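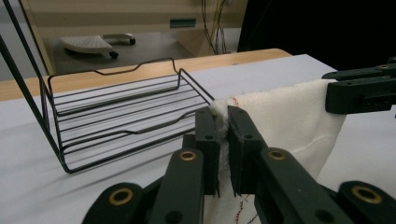

Lessons from a halted trial: Mélanie Girard on grip faults and hand-held tools

May 12, 2025

When the textile handling group at Serness stopped its towel-folding programme last August, the decision was taken by the person who had argued hardest for starting it. Mélanie Girard, who leads the group, signed the stop notice herself and sent it to Conmont, the partner firm that supplies its finger linkages, the same afternoon.

The fault was slow to show itself. Operators work with a pair of hand-held grippers, one in each hand, and fold small cloths at a table before placing them in a wire basket. The recorded movements are then used to teach a robot arm the same task. During one session a gripper failed to open when its trigger was released. The operator, believing the cloth was free, drew back her other hand and was struck on the knuckles by the linkage when it sprang open.

"The injury was a bruise, and she was back at the table the next day," says Girard. "It was still an injury. A tool which is held in the hand must let go when the hand tells it to. If it does not, we have no business asking people to use it."

A search of the records followed. Out of 600 sessions, the group found 38 in which one of the grippers had opened late. In most of them the delay was too short for the operator to have remarked on it, and none had been entered in the fault log.

"That was the uncomfortable part," Girard says. "The information was in our possession. We were looking at whether the cloth had been folded properly, and we had no check on the tool itself."

The cause was traced to the pivots. Lint from the towelling had worked its way into the joints of the linkage arms and packed down with use. Hard objects had never produced the fault, and the acceptance tests at Conmont had been carried out with blocks and cups. Girard does not hold the supplier responsible. "We gave them the test list. We wrote it before we had decided to work with fabric, and we did not go back to it."

A second finding concerned the basket. Savolainen, the consultancy engaged to review the work, observed that a late release was more likely to end in a sudden pull when the cloth had caught on the wires. Operators had fallen into the habit of tugging to free it. The review advised that they should put the tool down and lift the cloth clear by hand, and this is now part of the written procedure.

Work remained suspended for 112 days. In that time the pivots were redesigned with a closer fit, and the spring was replaced with a weaker one. Each gripper is now opened and closed without a load at the start of a session, and the opening time is recorded. Any gripper that exceeds the limit is withdrawn until it has been cleaned and tested again.

Asked whether the same fault could affect the arm, Girard is careful. "The arm, which we call Korus, uses the same fingers. It has no knuckles to bruise, but it would pull just as hard, and there may be a person standing near it. We treat the two cases alike."

She is less satisfied with the matter of reporting. Several operators said afterwards that they had felt a gripper stick and had assumed that they were holding it badly. The group has since added a line to the session sheet asking whether the tool did anything unexpected, and sessions are no longer closed until it has been filled in.

"People blame themselves before they blame the equipment," she says. "I would like the sheet to make it easier to do the reverse. We have had 2 reports of sticking since we resumed. Both grippers were stripped down, and one of them did have lint in the joint."

The late-release recordings have been removed from the training material and kept separately. Girard intends to use them in a study of how operators respond when a tool does not obey them, subject to the agreement of those who took part.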